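Pad creep (gripper fault)

Pad creep is the name most of us use for a slow fault in two-jaw grippers, where the soft ribbed pad works its way along the jaw until the two sides no longer meet squarely. I've been keeping this article going since February, so forgive the chattiness – I fix these things more than I write about them.
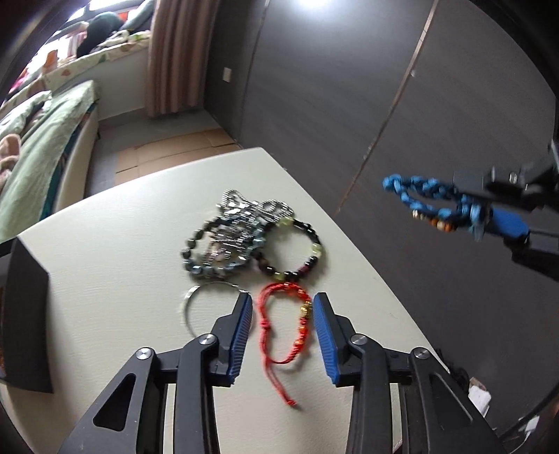

Where the name comes from

Edgars Kütt used it first, in his repair notes for the Nundo hand-held gripper, and it stuck. Before that people just said "the pads are off again." The Tamošiūnaitė workshop still calls it walking, and you'll see both words in older notes.

What goes wrong

The glue under the pad softens and the pad slides toward the tip, a hair at a time. On big stuff like mugs or boxes you'd never notice! Jewelry is where it bites. A thin cord bracelet with a sliding knot needs both pads to close on it at the same point, and if one pad sits further forward, the cord rolls out sideways or gets dragged under the edge of the pad. Chains are worse, since a link can slip into the gap behind the pad and jam there.

Worn pivot screws give you nearly the same symptoms, and plenty of people (me included) have swapped good pads when the screws were the trouble.

The Endell case

The best-known run of bad luck was at Endell, where a bracelet sorting job was logged on July 8, 2024. Out of 700 pickups, 86 ended in a drop, almost 70 of them with braided cord. One string of beads broke when a jammed jaw was forced open, and an operator got a pinched finger trying to free it by hand. The write-up blamed the glue. Fandano, who supplied the pads, blamed the cleaning spray, and that argument is still open as far as I know.

Checking and fixing

Close the jaws on a strip of paper and look at the marks the ridges leave. If they don't line up, peel both pads, clean the jaw faces and reglue, then leave it clamped for 30 minutes. Do both sides even if only one has moved – mixed glue ages unevenly. Keep your fingers out of the jaws while you test.

See also: pivot wear, jaw alignment, cord slip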